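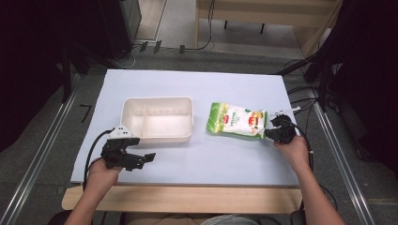 Figure 1. Divided container and snack bag on the work board, with the bag held at one end.

Packing of Single Snack Bags into a Two-Compartment Container
Project report, Packaging and Handling course, Skarnham Technical College

1. Purpose

The student store at Skarnham sells lunch sets in open plastic containers with a low divider. The smaller compartment is meant for cutlery and a napkin, and the larger one for a snack bag. Store staff reported that bags often sat across the divider and slid out when the containers were stacked on the Flomside cart. The project looked at how the bag should be picked up and set down so that it stays in the larger compartment.

We did not study the filling of the smaller compartment. It was left empty in all trials.

2. Materials

The container is an off-white rectangular tray with rounded corners and smooth walls. The divider is lower than the outer walls and splits the inside unevenly. In Figure 1 the smaller compartment is on the left.

The bags were ordinary sealed snack bags from the store shelf. The one in Figure 1 has green borders and a white central panel. Bags with visible leaks were put aside before the trials.

The work surface was a pale board laid on a wooden table. An earlier setup used the bare tabletop, but the container moved when the bag touched its wall. The board reduced this movement enough that no clamp was needed.

3. Method

The container was placed on the left half of the board and the bag to the right of it. The bag was then packed in one of two ways.

Method A, end hold. The bag is pinched at its right end, lifted, and lowered with the free end going in first. The held end is released last. Figure 1 shows the hold used.

Method B, middle hold. The bag is pinched at the center of the panel, lifted level, and released over the larger compartment.

A trial was counted as good if the whole bag lay inside the larger compartment and no part rested on the divider. Bags leaning on an outer wall were accepted. After each good trial the container was tilted by hand to the angle of the cart shelf and set back down. If the bag crossed the divider during the tilt, the trial was marked as good but unstable.

The order of the methods was changed every session to limit the effect of practice. Sessions were held in the packaging lab in March, mostly on Wednesday afternoons.

4. Results

We recorded 100 trials with Method A and 113 with Method B. The extra trials come from one session in which the sheet for Method B was continued by mistake. They were kept, and the comparison uses shares, not counts.

Method A gave the higher share of good trials. Its usual fault was a fold near the held end – the bag bent against the outer wall and stood up instead of lying flat. Pressing the bag down once after release corrected most of these cases.

Method B was quicker per bag but less even. The contents moved to both ends when the center was pinched, and the bag then sagged on each side of the hold. One end tended to land on the divider. Method B also left more crease marks on the panel, which the store considers a defect.

Unstable trials occurred with both methods. They were more common when the bag lay close to the divider. Bags set against the far outer wall rarely crossed.

5. Discussion

The position of the bag after release mattered more than the speed of the lift. With the end hold, the free end can be aimed at the far wall and the rest of the bag follows. With the middle hold the final position depends on how the contents are spread, and this differs from bag to bag.

The store packs nearly 2000 sets in a term, so a small delay per bag is acceptable if fewer sets need repacking. We had no repacking times from the store and could not calculate the net effect.

The trials used one container shape. The Srour container, which the store is considering for next term, has a taller divider according to its supplier, and the results may not carry over.

6. Recommendations

Use the end hold and lower the free end toward the outer wall. Press the bag flat once before stacking. Keep the container on a board or mat during packing.

A further project could repeat the trials with the smaller compartment filled, and with the Drindov cart in place of the hand tilt. The trial sheets are stored in the lab cabinet under project number 1689.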